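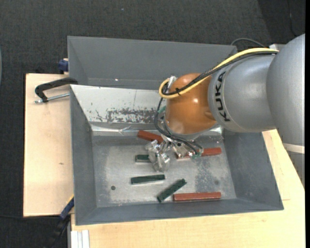
Sorting out a deep storage bin

Tip everything out onto an old sheet before you start. Wash the bin with warm water and a drop of washing-up liquid, then leave it upside down to drain.

Heavy things go back first. Keep small bits in a bag or jar so they don't end up in the corners. If you can't reach the floor of the bin without leaning in, put it on a low bench.

I do mine every January. The last one took 19 minutes, and 11 odd screws went in the jar.

Updated 3/16/26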